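**Checkered tablecloth creeps toward one side of the table**

Tia Dobson, 2020-04-29

I have a cotton tablecloth on a rectangular table with a smooth lacquered top. During a meal it moves 2 inches toward whoever is sitting on the long side. The check pattern makes any skew obvious. The overhang was even when I laid it. Is there a fix that does not involve clips? They catch on sleeves.

**Mervyn Lockwood**

Use a heavier cloth.

**Lorraine Mottram**

Weight helps less than friction. Put a non-slip underlay between the cloth and the lacquer. I use the Storkwood open-mesh type, trimmed 1 inch short of the table edge on all sides. Wash it before first use and dry it flat. Check after 7 days that it has not marked the finish, then lift it monthly.

To square the cloth, align one row of checks with the long edge of the table and smooth outward from the middle.
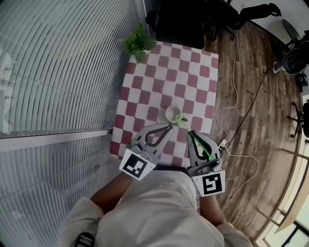
Leave the plant pot at the far corner until last, as it pins the fabric and pulls the rows out of line. Cups can go anywhere once the underlay is in.

**Barry Catterall**

Agree on the mesh. Avoid solid foam, which trapped moisture under mine and left a dull patch. Sewn-in hem weights also work on the overhang, but remove them before machine washing.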